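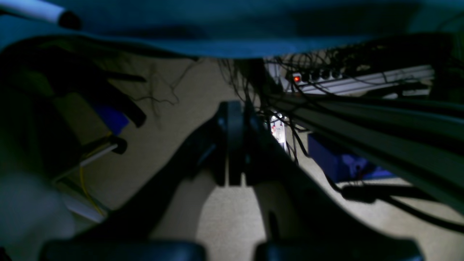 Carpet level, under the teal.

I have been to Lina twice now and I'm already planning a third trip, so I figure it's time to write it up! It's the little dumpling and soup counter on Cartwright, in between the shoe repair and the place that used to sell aquariums, and if you've walked past it thinking it was closed (the blinds are always half down), go back and try the door.

Eimear Nic Giolla took me the first time. We got the pork and chive dumplings, the cold cucumbers, and one bowl of the oxtail soup to share, which was a mistake. Get your own bowl. The broth is dark and a little sweet and it comes with this chewy flat noodle that Syafiqah Mandagi, the owner, rolls out every morning before six. She told us she makes 300 dumplings a day and when they're gone, they're gone. We got the last plate and I felt a bit guilty about the guy behind us, but only until I tasted them.
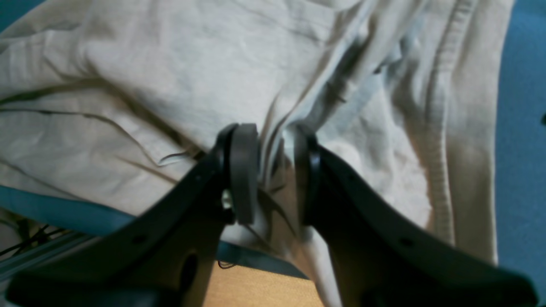
Cream cotton and a ribbed edge.

Second visit I brought Keegan, who says he doesn't like soup. He had the soup. He also had most of my scallion pancake, which is crackly on the outside and stretchy in the middle and comes with a vinegar dip I would happily drink. There's a sesame pudding on the chalkboard some days and I still haven't managed to be there for it, argh. 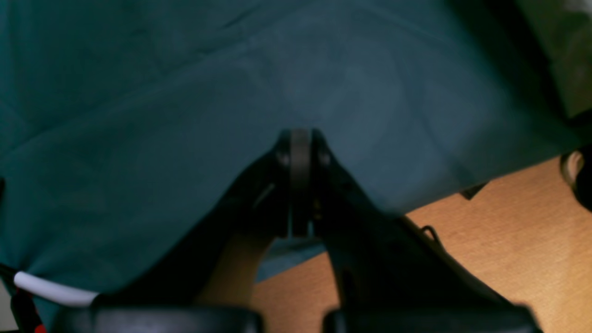
A few practical things. There are only stools, and they're tall, so maybe not the spot for your grandma. Parking on Cartwright is bad after noon but the lot behind the library is free for 2 hours. They take cards now. Tea is included and they keep filling it up, and the barley one is so good, toasty and a bit like popcorn. They open at 11 and I'd get there by 11:30 if you want the oxtail. Tell me if you find the pudding!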